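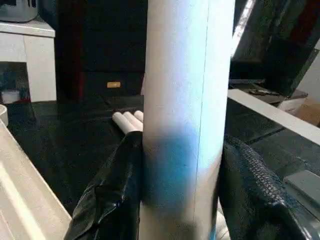

Runico Mailing Tubes, white, long size: a review after one box

I sell prints. Not many, and mostly to people who already know me, but enough that I have opinions about tubes. For years I bought the brown ones from the copy shop, which arrive looking as though they have already been mailed once. This spring I got ambitious and ordered a box of 80 white Runico tubes, on the theory that a customer who has paid for a linocut of a heron deserves something better than the inside of a roll of wrapping paper.

The surface is the first thing you notice. It's matte and a bit papery, an off-white that goes almost blue in strong light and a respectable gray in shade. Labels stick to it and stay stuck. Ballpoint works. Felt-tip works too, though it bleeds a little if you linger over the zip code wondering whether you've got it right.

There's a seam running lengthwise. It's faint, and you have to catch it with the light coming from the side, but once I'd seen it I lined every label up with it, and now I can't stop. The tubes I'm used to are wound in a spiral, like a barber pole, and never gave me this kind of trouble.

Stiffness is good. I stood on one. It complained and held. My friend Helmi Manninen, who is taller than I am and was wearing boots, also stood on one, and that one is now in the recycling. I don't hold it against Runico, whose box makes no claims about Helmi.

Now, the paint. I wanted a blue band around each tube, low down, so that my parcels would be recognizable in a pile. The box says the finish "accepts most craft paints," which is the kind of sentence a lawyer enjoys. I used a can of Clerik spray in a blue somewhere between teal and cobalt. It takes beautifully. The color comes up strong with one pass and the paper doesn't pucker or fuzz.

What it does not do is give you an edge. If you spray freehand, as I did on the first batch, the band fades out into the white at the top and bottom in a soft haze, and goes thin on whichever side you were less generous to. I had pictured a crisp stripe, something nautical. I got weather. Masking tape would fix this, and I tried it on two tubes, and it peeled off a layer of white with it. Low-tack tape from Semple was better but still lifted a few fibers near the seam. I have since decided that the haze is a style, and Flora Galbraith, who buys more of my prints than she has walls for, told me she likes it. She thought it was deliberate. I thanked her.

The end caps are plastic and too tight for the first week of your acquaintance and slightly too loose afterward. I run a strip of tape over both ends. The Brandex tubes I tried last year had much better caps, the sort that click, but a shiny coating that shrugged off ink, paint, and in one case the address label, so that a heron spent most of May somewhere in Ohio.

Storage is the real drawback. Eighty long tubes do not stack, they roll, and they prefer to do it at night. I keep mine upright in a trash can in the hall, where visitors assume they're an installation.

I've mailed 6 dozen of them so far, give or take Helmi's. One came back dented, from an address that didn't exist, so I suppose it had a hard trip. The print inside was fine.

Four stars. I'd buy them again, and if they ever fix the caps I'd buy the box of 1000, provided someone else has a hall.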